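软包装与保质期 第四讲讲义：一只袋子到底在挡什么
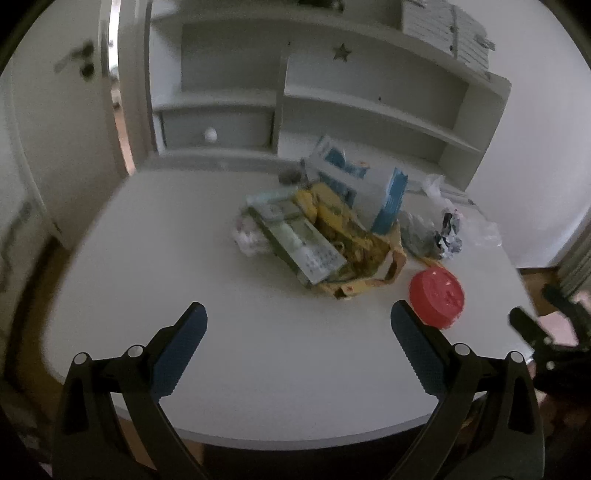 上周下课的时候有同学追着我问，说老师你讲了三节课的纸盒和玻璃瓶，什么时候讲袋子？好，今天就讲袋子，而且一讲就是整整一节，中间休息一次。我自己入行就是从袋子开始的，在Kustora的薄膜车间站过两年夜班，所以这一讲我容易跑题，大家多担待，跑得太远了就举手拉我回来。

先说一下安排。讲义前半部分讲阻隔，后半部分讲封口和试验，最后是作业。公式只有两个，都很简单，别紧张。数学不好的同学请放心，我数学也不好，当年是靠抄车间墙上那张表混过来的（考试不许抄，考试会把表印给你们）。

一、从吃的人说起

讲包装的书，第一章多半是“包装的功能”，保护、便利、宣传，背一背就过去了。我不太喜欢这么开头。我喜欢从一块饼干开始。

你打开一包饼干，吃了半包，随手一卷，第二天再吃，软了。为什么软？水进去了。饼干出炉的时候水分很低，空气里的水比它多，水就往它那边跑，一直跑到两边平衡为止。这个“平衡”在食品里有个专门的指标，叫水分活度，写作aw，从零到一。纯水是一，干饼干很低，果酱居中，鲜肉接近一。

请大家注意，水分活度和含水量是两码事，年年有人在卷子上写混。含水量是东西里面有多少水，水分活度是这些水有多“自由”。蜂蜜里水不算少，可是都被糖拽着，微生物用不上，所以蜂蜜放得住。把一块蛋糕和一块饼干放在同一个密封盒子里，水会从水分活度高的那边跑到低的那边，结果蛋糕干了，饼干软了，两样都难吃。我女儿小时候就这么干过，把两样点心装进一个铁盒当“宝藏”，我那时候觉得这是我见过最好的课堂演示，可惜没有学生在场。

所以设计袋子之前，第一个要问的永远是里面的东西怕什么。我给大家列几种常见的，不求全：

饼干、膨化食品：怕水汽，油多的还怕氧。
咖啡豆、咖啡粉：怕氧，怕香气跑掉，刚烘好的还会自己放二氧化碳。
坚果：怕氧怕光，油脂会哈喇。
奶粉：怕水汽，怕氧，也怕光。
鲜切蔬菜：它还在呼吸，完全不透气反而会坏。
冷冻食品：怕水汽往外跑，表面会干掉发白，就是常说的冻伤。

大家看最后两条，方向跟前面的不太一样。冷冻食品是里面的水要往外走，鲜切蔬菜是需要一点气体交换。很多新手一上来就说“我要用阻隔最好的膜”，我就想问，你包的是什么？给生菜用铝箔袋，过几天打开，那个味道我劝你别闻。

二、三样东西：水汽、氧气、光

挡水汽的能力，行业里用水蒸气透过率来说，英文缩写WVTR，意思是一平方米的膜，在规定的温度湿度底下，一天透过去多少克水。挡氧的能力用氧气透过率，OTR，一般用体积来表示。数字越小越能挡。

这两个数字一定要看测试条件！我说三遍都不嫌多。供应商给你一张表，上面写得漂漂亮亮，你翻到最下面一行小字，发现人家是在很干燥、不太热的条件底下测的，你的货要走海运过赤道，那张表就没什么用了。特别是EVOH这种材料（乙烯-乙烯醇共聚物，名字拗口，记缩写就行），干的时候挡氧极好，湿度一高就往下掉，所以大家总是把它夹在中间，两边用聚烯烃护着，像三明治里的那片火腿。

还有一个很有意思的事情：挡水好的不一定挡氧好。聚乙烯，PE，最普通的塑料袋那种，挡水汽不错，挡氧就很一般。尼龙，PA，挡氧还行，又韧，可是挡水汽不怎么样。为什么？粗略地说，水分子是极性的，跟极性的材料合得来，容易钻进去；氧分子是非极性的，跟非极性的材料合得来。谁跟谁亲，谁就容易从谁家穿过去。这个说法化学系的老师听了会皱眉，但是记住它，选材料的时候能少犯一半的错。

气体穿过薄膜，一共三步。先在一面溶进去，再在里面一点一点往前扩散，最后从另一面跑出来。请注意这里头没有“孔”的事情。常有人以为薄膜上有小孔，气体从孔里漏，其实一张完好的膜上没有那种孔，气体是溶进去走过来的。有孔的时候那叫针孔，是缺陷，另当别论，后面讲铝箔的时候再说。

公式一：透过的量 = 透过率 × 面积 × 时间。

就这么简单。厚度在哪里？厚度已经藏在透过率里了，对单层的均质膜来说，厚一倍，透过率大致减一半。所以加厚当然有用，可是加厚要花钱，袋子还变硬，消费者撕不开。通常换一种材料比加厚划算。

光就不单独写公式了。透明的窗口谁都喜欢，消费者想看见里面的东西，市场部更喜欢。可是油脂、维生素、色素都怕光，紫外尤其厉害。折中的办法有很多，窗口开小一点，开在背面，用带颜色的膜，或者在窗口外头再套纸盒。我个人的意见是坚果就不要开窗了，但每次开会我都输给市场部。

三、一层一层剥开看

现在讲结构。市面上的食品软袋很少是单层的，多半是复合膜，就是几层材料用胶或者熔融的树脂粘在一起。写的时候从外往里写，中间用斜杠隔开，比如BOPP/VMPET/PE。最外面是BOPP，双向拉伸聚丙烯，印刷好看，挺括；中间VMPET是镀铝的聚酯，负责阻隔；最里面PE负责热封，两面一烫就粘上。

外层管脸面，中层管阻隔，内层管封口，先记这个大框架，以后看到再怪的结构也能拆。

讲到镀铝，顺便把铝箔和镀铝分清楚。铝箔是真的一张铝，用轧机压薄的，单独拿出来也是一张东西。镀铝是在真空里把铝蒸发成气，落到薄膜表面，那一层薄得不得了。两个看起来都银闪闪的，外行分不出来。教你们一个土办法：把空袋子折一下，用力压出折痕，松手。铝箔的折痕多半老老实实留在那儿，镀铝的会慢慢弹回来一些。还有一个办法，拿手机的手电从里面照，镀铝的往往能透出一点光来，铝箔的基本不透，如果透了而且是一个一个的亮点，那就是针孔。

铝箔没有针孔的时候，阻隔可以说是最好的。但铝箔怕折，反复折就裂，裂了就漏。我在Kustora的时候处理过一次投诉，客户是做汤料的，说袋子测出来数据都合格，到了货架上汤料还是结块。我们查配方查了一个礼拜，最后发现是装箱的时候工人为了塞得下，把每个袋子的角都折了一道。折的那个位置铝箔裂了。后来把纸箱改大一点点，事情就过去了。配方从头到尾没动过。

近些年还有透明高阻隔的做法，在薄膜上镀氧化硅或者氧化铝，能挡，又透明，还能进微波炉。缺点是那层东西是陶瓷性质的，脆，拉伸一下就有裂纹，印刷、复合、制袋每一道都得小心张力。价格也不便宜。想多了解的同学可以看课程网页上的补充阅读，不考。

四、袋型

袋型是每年大家最爱听的部分，因为可以回家对着零食柜认。

枕式袋，背后一道中封，上下两道横封，薯片、方便面、雪糕都是它。优点是快，机器一卷膜进去，边走边成型边装东西边封口，省料。缺点是立不住，打开以后也没有办法好好合上。

三边封袋，三面烫死，一面留着装东西，装完再烫。面膜、小包调料、真空的熟食，很多是它。

风琴袋，两侧有折进去的褶，装满以后鼓成一个方柱。茶叶、咖啡、猫粮常用。褶子和底封交接的地方层数会突变，四层变两层，那个台阶是漏气的高发区，后面封口一节还要说它。

自立袋，底下有一块折进去的底片，装了东西以后底片撑开，自己能站住。洗衣液补充装、果冻、果泥，都见过吧。加个拉链就是自立拉链袋，加个吸嘴就是吸嘴袋。

八边封袋，又叫平底袋，四条棱都烫出来，底是平的，站得最稳，印刷面最多，看起来最高级，当然也最贵。现在宠物粮特别爱用。

有同学会问，我怎么知道该选哪一种？我的办法是先去产线上看机器。你画一个再漂亮的八边封袋，工厂里只有枕式机，那就是一张画。Aparecida Figueiredo跟我合作过很多年，她做设计，有一次她在会上把自己的方案撕了，起因就是她前一天下午到Bornby的灌装线站了两个小时，看见工人怎么往袋子里送料，回来以后一声不吭重画了一版，开口从窄边挪到了宽边。我每年都讲这件事，她每年都抗议，说根本没撕，只是折起来了。

五、封口

好，休息回来讲封口。

我有一句话大家可能不爱听：实际工作里漏气的袋子，毛病出在膜上的很少，大部分在封口。所以各位与其花三天比较两种膜的透过率，不妨先去看看封口条件稳不稳。

热封有三个参数，温度、压力、时间。三个互相牵连，温度低一点可以靠时间补，时间短了可以靠温度补，压力主要是保证两面贴紧，压力太大反而会把熔融的树脂挤走，封口变薄，看着很平整，一拉就断在边上。

画一张图，横轴是温度，纵轴是封口强度。温度低的时候强度几乎没有，到了某个温度开始往上爬，爬得很陡，然后进入一个平台，再高就开始往下掉，膜收缩、起泡、烫糊。那个平台就叫热封窗口。窗口越宽，机器越好开。选内层材料的时候，窗口宽不宽往往比最高强度是多少更要紧。有一回我们在Wannasri试一种新的内层料，起封温度是110摄氏度，比原来用的低不少，产线速度一下就提上去了，大家都很高兴。高兴到下午，发现袋子刚封完还烫着的时候，里面的粉料往下一砸，底封就被撑开了。

这就引出另一个概念，热粘强度，英文叫hot tack。封口冷了以后的强度叫热封强度，还没冷的时候的强度叫热粘强度。立式包装机是一边封底一边就把料丢下来的，底封根本没有时间冷，靠的全是热粘。所以只看冷强度会吃亏。那批料后来换到了卧式机上用，卧式机没有那一砸，用得好好的。

再说污染。这里的污染不是环保的污染，是封口区沾了东西，粉末、油、汤汁。两层内膜中间夹了粉，烫的时候粘不上，就留下一条小通道，肉眼不一定看得见。解决办法：调下料的时间，让粉落完再合刀；除静电，粉尘爱往塑料膜上吸；或者换一种耐污染的内层树脂，茂金属聚乙烯在这方面口碑不错。

回到刚才说的台阶问题。风琴袋从四层变两层，自立袋的底片两端，中封和横封交叉的地方，都有台阶。台阶边上容易有一个小三角形的空隙，树脂没有流过去填满。看的时候重点看这些角。怎么看？用染色渗透法，把带颜色的液体滴在封口内侧，等一会儿，有通道的话颜色会沿着通道爬出来，特别清楚。实验课上每个组都要做，请穿旧衣服来，那个颜色洗不掉，我有一件衬衫为证。

六、袋子里的空气

很多人抱怨薯片袋子里一半是气。这一半气是有用的，第一是缓冲，不然到家全是渣；第二，那气一般是氮气，把氧赶走，油脂就不容易哈喇。

这种做法叫气调包装，MAP。薯片、坚果用氮气；鲜肉有的用高氧，为的是让肉保持鲜红，不过氧多了油脂也氧化得快，有得有失；面包糕点常加二氧化碳，抑制霉菌。二氧化碳会溶到水和油里去，溶得多了袋子就瘪下来，消费者以为漏气，打电话投诉。所以一般要配一点氮气撑场面。

充完气还剩多少氧，叫残氧。测残氧要用针刺进去抽一点气，刺之前在袋子上贴一小块胶垫，不然空气从针眼边上溜进去，数字就虚高。每年实验课都有组忘了贴胶垫，然后很认真地写了一页纸分析为什么残氧偏高。

另外还有吸氧剂，就是那种写着“不可食用”的小包，里面多是铁粉，铁生锈要吃氧气。它跟干燥剂不是一样东西，干燥剂吸水，多用硅胶或者氯化钙。铁系吸氧剂反而需要一点水分才能工作，你把它放进特别干的产品里，它可能就睡着了。这个点我爱考。

咖啡袋上的那个小圆阀，叫单向排气阀。刚烘好的豆子要放二氧化碳，不排出去袋子会鼓破；可是又不能让外面的氧进来。阀里有一片小膜片，里面压力大的时候顶开，气出去，压力平了又贴回去。有的阀膜片上涂了一点油来帮助密封。同学们爱捏着袋子对着阀闻香味，我也闻，闻完记得那一下把保质期也捏掉了一点点。

七、算一算保质期

公式二：保质期 = 允许的吸水量 ÷ 每天透进来的水量。

允许的吸水量，是从出厂到“不好吃了”之间能多吸多少水，这个靠感官评价来定。你要找一组人来嚼饼干，嚼不同湿度底下放过的饼干，问到哪一个开始觉得不脆。每天透进来的水量，用公式一算，透过率乘以袋子的面积。

来算一道。一袋米饼，经过试吃，允许吸水1.06克。袋子的结构和面积代进公式一，在仓库条件下每天透进0.02克。1.06除以0.02，等于53天。客户想要156天。怎么办？

往回推：1.06除以156，每天最多只能透0.0068克，要把透过量压到原来的三分之一多一点。路有这么几条。第一，换膜，普通BOPP换成镀铝的，一下就够了，钱要多花一点。第二，减面积，同样的米饼用小一些的袋子装，或者一大袋装得更满，单位产品摊到的面积就小。第三，改配方，让它更耐潮，这要去找食品系的同学。第四，跟客户谈，问他真的需要156天吗？很多时候客户写的那个数字是从竞争对手的包装上抄来的。

这个算法有个毛病，它假设每天透进来的水一样多。实际上产品越吸越湿，内外的差就越来越小，进水会慢下来，所以真正的保质期会比算出来的长一些。做初步估计时偏保守，没有坏处。想算准的同学要用到吸湿等温线，下一讲讲。

加速试验也提一句。把样品放进又热又湿的箱子里，让它老得快一点，再换算回常温。换算是有前提的，得是同一种变坏的机理。巧克力放到高温箱里会化，常温下它根本不经历这个，你拿化了的巧克力去推保质期，推出来什么也不是。Mekstead那边的老规矩是加速和常温两路同时放，加速的先给一个参考，常温的慢慢等，等到了再对一遍。我觉得这个规矩很好，就是费冰箱，费柜子，费耐心。

八、扔掉以后

多层复合膜性能好，回收难，几种材料粘得死死的，分不开。眼下行业里力气最大的方向是单一材料结构，比方说全PE或者全PP，外层用拉伸过的PE，中间薄薄一层阻隔，内层还是PE，这样可以整个当PE去回收。难处在于外层和内层熔点靠得太近，热封的时候外层也跟着软，窗口变窄。前面讲的那张热封曲线在这里又用上了。

纸基的也有，涂一层薄的热封涂层。纸挡水不行，涂层厚了又影响造纸那边的回收。堆肥材料的问题在于，它要进对的处理设施才能堆肥，混进塑料回收反倒添乱。

我不想在这门课上给大家一个标准答案。请记得把食品浪费也算进去。一袋坚果为了环保换了差的膜，哈喇了整袋倒掉，种坚果用掉的水和地也一起倒掉了。这笔账各家算法不同，期末讨论课我们分组吵一次，吵得越凶越好！

九、作业

1. 回家找三只不同袋型的食品袋，写出袋型、你推测的结构、封口的位置，并说明你是怎么推测的。推测错了不扣分，没有理由才扣分。

2. 每只袋子用手电照一遍，记下是否透光，有没有亮点，亮点集中在哪里。

3. 把第七节那道题换成坚果，怕的改成氧。请自己设定允许的吸氧量，写清楚设定的依据，算出每天最多能透多少氧。

4. 选做：采访一位家里人，问他怎么开袋子，用手撕、用剪刀还是用牙。画出他撕开以后的口子。我收了很多年这个作业，用牙的比你们想象的多。

袋子请洗干净、晾干了再带来，尤其是装过咸鱼的。

补充几个大家常问的

问得最多的是真空包装为什么还会坏。抽真空抽走的是大部分氧，霉菌不好长了，可是有些细菌不需要氧，肉毒梭菌就是，它恰恰喜欢没有氧的环境。所以真空包装的熟食该冷藏的还是要冷藏，或者做过高温杀菌。看标签，标签上写冷藏就冷藏。

还有人问袋子上那个小缺口有什么用。那叫易撕口，薄膜没有缺口的时候很结实，有了缺口，应力集中在尖上，一撕就走。走得直不直要看膜的拉伸方向，撕着撕着拐弯的，多半是膜的取向和撕的方向没对上。

拉链为什么总合不严？常见的是粉末卡在槽里，从一头慢慢捏到另一头，比在中间按一下管用。另外拉链防的主要是洒，你别指望它像热封那样挡氧。

下一讲讲吸湿等温线和货架试验，请带计算器，手机也行。实验课分组名单贴在实验室门上，想换组的这周之内来跟我说，过了这周就请跟现在的组员好好相处。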